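Clondine opened its doors to the trade in September, a few weeks before the first guests were due, and I went along on the Thursday afternoon with Joelle Rizk and Imad Akl. The hotel sits 300 meters from the harbor, up a street with no parking. We left the car by the fish market and walked.

Annick Bailly runs housekeeping and took our group of 20 around in two batches. She started in the linen store, which is in the basement and gets its sheets back from an outside laundry every morning. The shelves are labeled by floor. Imad asked about stain losses and was told they budget for 767 pillowcases a year, which he thought was high.

We then went up to the third floor to see how a room is set. The desk is dark wood and runs along the wall under a mirror with a curved wooden frame. A white tray with the cups goes on it, and the sockets and switches are in a row on the wall just over the back edge, so a guest can plug in a laptop without crawling under anything. There is a domed metal lamp at the left and a chair with a pale gray seat.
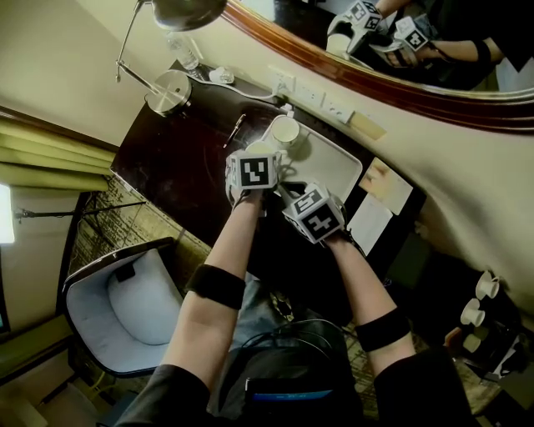
Annick wants a tray finished in 3 minutes, with the cups, spoons and tea all in the same place in every room. New staff practice on a spare tray in the pantry first. Joelle liked the olive-green curtains but said she would have gone for something easier to wash.

The bathrooms were still waiting for their shelves, so we only looked in from the door. The kitchen was better. Rania Awwad showed us the breakfast counter and the dishwashing line, and there was coffee and a plate of cheese pastries at the end.

Parking is the weak point. Anyone going to the next open afternoon should use the market lot and bring coins for the machine.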